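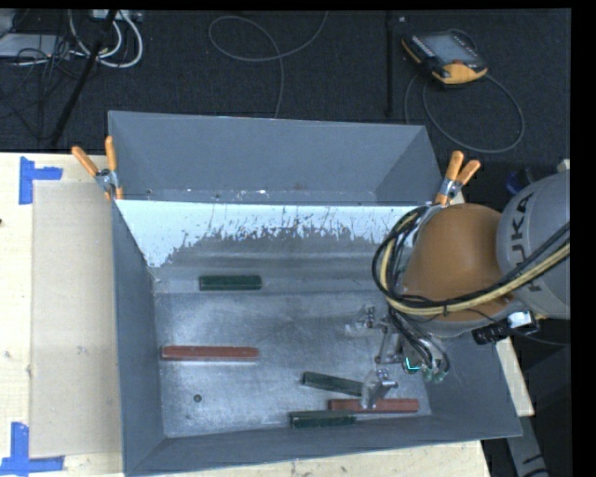

Mélanie Bouchard wrote to me that a word list without its spelling variants is only half a word list, and I think she is right. This second release of Kidura is my answer to her.

By Amra Mladenović
January

Filed under: Language data, Open word lists

# Kidura: a list of household words from old letters

Kidura is a table of words for things in the home, taken from private letters. The letters were copied by hand from the Egilsson papers and later typed. Each word is kept in the form the writer used, and next to it stands the modern form.

## What is inside

- 2985 rows, one row for each written form
- 1333 modern head words
- 2 files: words.tsv and sources.tsv

The columns in words.tsv are: form, head, part_of_speech, letter_id, note. The column "note" is often empty. Please do not read an empty note as a sign that the row was checked.

## How the words were chosen

I took nouns and verbs which concern cooking, washing, sewing, heating and storing. Names of persons and farms were left out. Words for tools were difficult, for the same word can mean a kitchen knife in one letter and a field knife in another. In such cases the row has the mark "amb".

## Known problems

Some 80 rows come from letters with water damage, and there the reading is a guess. They have the mark "unc".

The handwriting of one writer does not separate u and n well. I decided by the sense of the sentence, so a few mistakes must remain.

The heads follow the Dostell spelling. If you work with the Pundard spelling, you need to convert them yourself. I have begun a conversion table, but it is not ready to share.

## Using the files

The files are UTF-8 with tabs between the columns. Open them as text, because spreadsheet programs like to change "1/2" into a date. Sort by letter_id if you want the words in the order of the letters.

You may use the list freely if you name Kidura and the version. Corrections are welcome, best with the letter_id and the line.

## Comments

**tove_k**
Is the first version still available? My notes use the old row numbers.

**Amra Mladenović**
Yes, it is in the folder "v1". The row numbers are different now, I am sorry for this.

**Mélanie Bouchard**
Thank you for adding the variants. In the sewing words I found two forms of "thimble" under different heads. I will send you the letter_ids on Tuesday.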